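Storing reflective cones and sleeves: do lidded tubs do any good?

Ivgate Forum > Site Equipment > Storage and Maintenance

brolto_user
Posted Jun 25, 2020
We hold up to 265 cones between two depots. The sheeting on the older stock is losing return at night well before the bodies wear out. My theory is abrasion from stacking plus grit trapped between sleeves. I have started pulling the spare sleeves off the shelf, wiping them with mild soap, and storing them flat in lidded plastic tubs.

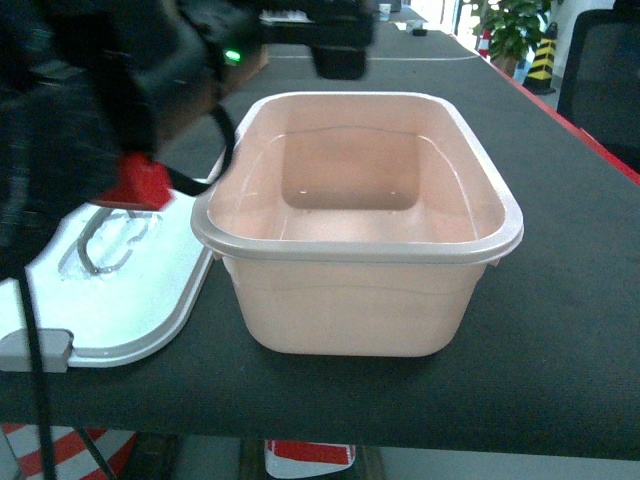 Cleaning is plain water first, then soap, then water again. No solvent. Sleeves go in face to face with a sheet of paper between each pair. Has anyone compared this with hanging them?

Quách
Paper is a mistake in a closed tub. It holds moisture against the sheeting, and if the edge seal is nicked, water wicks into the prismatic layer. You get gray patches starting at the cut edges. Use thin polyethylene or nothing.

G. Yimer
Agree on the paper, disagree on the cause. Stacking does far less damage than people claim if the cones are clean. What kills sheeting is being stacked dirty. We ran two groups from May of last year, 30 cones each, same supplier, same crew. One group was hosed before stacking and the other was not. The unwashed group was visibly duller under a flashlight at the end of the season. Both groups were stacked the same way.

brolto_user
Did you take readings or was that by eye?

G. Yimer
By eye, at night, flashlight held next to the head. No retroreflectometer. I would not put a number on it.

Grornel
Then it is not a comparison. Headlight geometry and flashlight geometry are different, and a dirty cone reads dull until you wipe it. Did you wash the second group before looking?

G. Yimer
Yes, both washed the same afternoon and left to dry overnight. My full name is Gebremedhin Yimer if you want to look up the longer post in the archive. The method is written out there.

Grornel
Fine, I missed that. Still want readings.

Quách
For what it is worth, this is my inspection order for cones coming back in:

1. Base. Check the rubber for splits and for lift at the corners. Scuffing is cosmetic.

2. Sheeting. Look at the stripe edges first, then the faces. Press any lifted edge with a thumb. If it does not stay down, replace the sleeve. 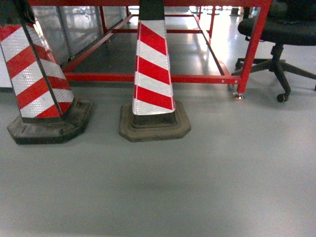 3. Body. Squeeze at mid height and let go. A cone that stays dented in cool weather goes in the scrap pile.

4. Tip. Cracks here let water run down inside the stack.

brolto_user
I do 3 before 2, otherwise I waste time checking sheeting on a body that is going out anyway. Switching to polyethylene between the sleeves. Will leave the lids cracked open for the first day.

Grornel
Leave them off for the first day. A cracked lid dries very little.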